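Besuch bei den kleinen Lieferwagen

2. Feb. 2024

Ich schreibe diesen Beitrag auf Deutsch, weil ich es meiner Kursleiterin versprochen habe. Wer Fehler findet, darf sie behalten, so sagt man doch hier.

Im September war ich beim Tag der offenen Tür von Liang auf dem Gelände in Pristitz. Die Firma entwickelt kleine Roboter, die selbständig auf der Straße fahren und später einmal Post und Pakete zwischen Bürogebäuden bringen sollen. Angemeldet hatte mich mein früherer Kollege Hanyu Fan, der dort seit einiger Zeit an der Steuerung arbeitet. Wir waren eine Gruppe von 12 Personen, die meisten viel technischer als ich. Ich habe früher Lagerlisten geführt und interessiere mich mehr dafür, was so ein Gerät im Alltag kann.

Zuerst gab es einen Vortrag mit 39 Folien. Das war mir, ehrlich gesagt, zu viel. Verstanden habe ich, dass der Roboter seine Strecke vorher lernt und danach bei jeder Fahrt vergleicht, was er sieht und was er erwartet. Schwierig sind für ihn gerade die breiten, leeren Straßen. In einer engen Gasse hat er überall Wände, an denen er sich orientieren kann. Auf einer großen Betonfläche hat er fast nichts, nur die Fugen und den Bordstein.

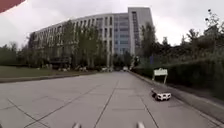 Hanyu hat mir erklärt, dass man darum am Anfang lieber nahe am Rand fährt. Der Bordstein ist für die Software eine zuverlässige Linie, die Hecke dahinter aber nicht so sehr, denn sie wächst und wird geschnitten, und dann stimmt die Karte nicht mehr. Das hat mir gefallen. An den Gärtner hatte ich bei Robotern noch nie gedacht.

Die Vorführung hat insgesamt acht Minuten gedauert, gewartet haben wir deutlich länger. Ein Herr aus Watitthorpe wollte wissen, was bei Schnee passiert. Die Antwort war kurz: Bei Schnee bleibt er in der Garage. Ich fand es sympathisch, dass man das so offen zugibt.

Was mir gefehlt hat, war die Frage nach dem Einladen. Jemand muss ja das Paket hineinlegen und am Ziel wieder herausnehmen. Dazu gab es nur einen Satz auf einer Folie, mit dem Hinweis auf eine Partnerfirma namens Skindside, die sich darum kümmern soll. Ich habe Hanyu gebeten, mir Bescheid zu geben, wenn es davon etwas zu sehen gibt.

Für die Rückfahrt habe ich den Bus genommen. Er hatte sieben Minuten Verspätung.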